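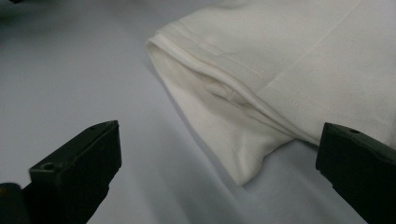 White knit fabric with a stitched hem on one of the work tables at Clisico.

Open day at the Clisico garment works, Kondham

Kondham is a small town with a big mill at one end and a bus station at the other, and the walk between the two takes you past most of what there is to see. The Clisico works stands next to the old mill, which is now flats. It opens its doors to the public every September. I had meant to go for several years and finally booked a place on the morning tour.

Entry was free but you had to reserve by email. We were asked to wear flat closed shoes and leave large bags in the office. There was tea in an urn and a plate of biscuits, and a display board with old photographs of the yard. The tour started at 10, slightly late, as a few people had gone to the wrong gate. If you are coming by car, the right one is on Joshi Lane, behind the tyre place.

The first stop was the cloth store. Clisico makes plain T-shirts, vests and school polo shirts, and all of it begins as rolls of knitted cotton bought in from outside. The rolls are left to rest for a day before cutting. Knitted cloth is wound under tension and shrinks back a little when it is let go, and if you cut it too soon the shirts come out short. I had never thought about this, but it explained one or two things in my wardrobe.

Cutting is done in stacks. Our guide told us that a full stack is 87 layers, held flat with clips and paper, and that the outer layers get a closer check than the middle ones. The cutting machine was switched off during our visit, which was a pity. We were shown the card patterns instead, hung on hooks by size, and some of them were quite worn at the corners.

The sewing room is the largest part of the building and the noisiest. It is laid out in lines, with shoulders joined first, then the neck rib, then sleeves, then side seams, and hems last. On the day we went there were two lines running. A good line turns out 425 shirts in a shift. Visitors stand behind a yellow stripe on the floor, and from there it is hard to hear the guide, so stay near the front if you can. 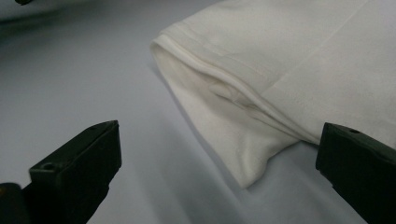
White knit fabric with a folded hem edge

Hemming was the part I found most interesting. The edge of the sleeve or body is turned under and sewn with a machine that has two needles on top and a looper below, so that the stitching can stretch with the cloth. An ordinary straight stitch would snap the first time you pulled the shirt over your head. We were handed spare sleeves to pull about and turn inside out. The guide said new starters spend their first weeks on hems and that curved ones take longest to learn.

After that came pressing and packing, which was quick. Shirts are checked for holes and loose threads, folded round a card and put into boxes. Anything with a small fault goes to the shop.

The shop is at the end of the tour, through a side door. Seconds were priced at £8 for a T-shirt and £2 for a child's vest. Mine has a slightly crooked label and nothing else wrong with it that I can find. They take cards. There are no changing rooms, so know your size before you go, and bear in mind that the men's shirts are cut narrow.

A word on access. The ground floor is level throughout, but the pattern room is up a steep flight of stairs and there is no lift. Toilets are by the office only. The sewing room was very warm and I was glad to have left my coat behind.

For lunch I went to the Nendilon, the café opposite the bus station, and had leek soup and a cheese roll. It was busy but the service was quick. The market hall next door is worth ten minutes if you need to wait for a bus, with a good haberdashery stall at the back and a man selling plants. Buses back run hourly in the afternoon, at twenty past.

The tour lasted an hour and a half. Bookings for next year open in the summer and the afternoon places go first.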